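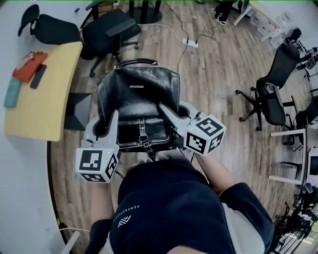

Vy Lâm opened with the pendulum unit, and we had plenty to say! Leena Ruotsalainen wants students timing 13 full swings and dividing, so the period comes before any formula. Anything with a top handle could hang from the hook – a black leather bag with a curved one would do nicely – and the class can compare it with the brass bob.

Agreed: radians get introduced in June, one lesson earlier than before. Leena will rewrite the Kaston worksheet.

Vy loved the spring data from Mok (1,344 readings, very clean) and will plot it for next time.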